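Search this forum Advanced search Go
Reading time: 4 min

Bracelets all in one box - bad idea?

plodska_beads
I've been sorting my bracelets for a summer market in July and I need a storage plan that isn't six little tins. I have a white cardboard box with a fold-back lid and side flaps, the kind with light blue edges. My thought was to put everything loose in the bottom and carry it like that. Beaded ones, red cord ones with the tie strings, a honey-yellow one, all together.

My table is 40 inches wide, so whatever I bring has to be small. I also don't want to spend an hour untangling before I can set up. Does anybody here keep them loose?

RevathiBhat
Loose is fine for beads. Loose is not fine for cord. The strings on those red ones go around anything they touch. I'd wrap each cord bracelet in a strip of tissue and leave the beaded ones alone.

hayat_studio
Disagree on the tissue. I tried it for a season and spent the whole morning unwrapping. Snack-size zip bags, one per bracelet, squeeze the air out. A pack of 100 costs next to nothing and you can write the price on the bag.

plodska_beads
I don't love bags because then you can't see anything when they're stacked. Two pictures.

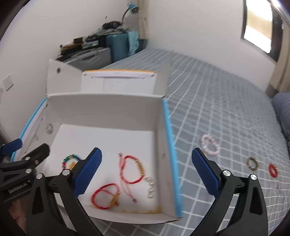
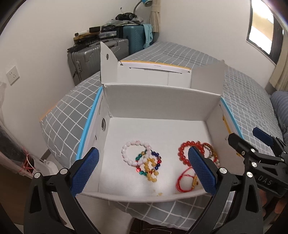 The same kind of box on the gray grid sheet in both.

Zastton, 11 Jun 2025

The multicolored one with the green and dark blue beads is the one I care about most. I don't want it scratched up before July. The pearly white string can go anywhere.

RevathiBhat
Thanks, that helps. In the second one you've got the honey-yellow bracelet lying across the white and the multicolored. That's what I'd change first. Beads on beads rub, and if any of those are glass or real stone the harder one wins. Give the multicolored one its own corner.

The cord ones have loose ends in the first picture, one of them with a little bead on two ends. Tie a slip knot in each pair before you close the lid. Takes a minute.

furnwood_cat
I'll go against everybody and say the box is the problem. A flat smooth floor with no dividers means it all slides into one corner the first time you tip it. I cut strips from cereal boxes, notch them halfway, and slot them into a grid. Holds up for years. A piece of felt underneath stops the sliding too.

Also, there's a hole in the side. Small charms and loose seed beads go straight out of holes like that. Put tape over it from the inside.

hayat_studio
Felt sheds on cord. You'll be picking fluff off red thread all day. Use a piece of craft foam if you have to line it.

furnwood_cat
Mine never shed. Depends what felt you buy.

plodska_beads
I can do dividers. How tall did you make them? And did you glue them or just leave them notched?

furnwood_cat
Half the height of the box, no glue. If you glue them you can't take them out to wipe the bottom.

Catherine Innes
I sell at two fairs a year and carry 300 pieces, so my needs are different, but for a small lot I'd do dividers for the beaded ones and a card for the cord ones. Punch two holes in a piece of stiff card, put the ends through, knot at the back. They lie flat, they don't tangle, and you can set the card right on the table. I'd skip the bags. People want to touch a bracelet before they buy it.

hayat_studio
People can touch it when I take it out of the bag.

plodska_beads
OK, going with cards for the red cord and cardboard dividers for the rest, and tape over the hole. I'll leave the lining out for now and see how much they slide on the drive. Is regular cardstock stiff enough or do I need something heavier?

Catherine Innes
Regular will bend. Use the back of a notepad.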